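Slide 6: Lightfastness in dyed cotton

Start with the definition. Lightfastness is how well a dyed cloth holds its colour under a set dose of light. It tells you nothing about washing or rubbing, which have their own tests.

Pritum method: 24 swatches per dye lot, half of each swatch masked with card, 348 hours under the xenon lamp. Grade against the blue wool scale. Read the grade in north light or a colour booth, never under office tubes.
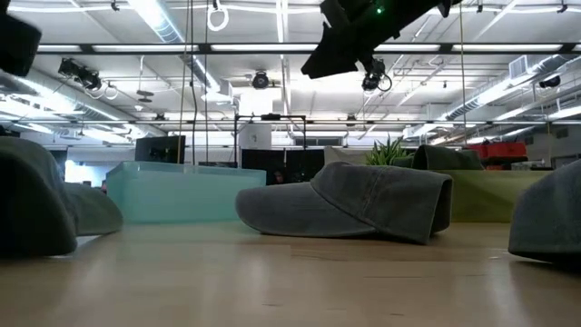

Grey fabric goods: baseball caps, one a faded charcoal.

Grey is the hard case. Most greys are mixed from three dyes, and each fades at its own rate. The shade drifts toward red or green before it gets lighter. Show the Solanki curve on the next slide, pause at the crossover.

Brudusberg lot: passed on depth, failed on hue. Mention that the mill changed its blue and kept the same shade code.

If asked about cost: the lamp is rated for 2,000 hours. Budget a new filter at each lamp change.

Move to slide 7, Dirora wash results.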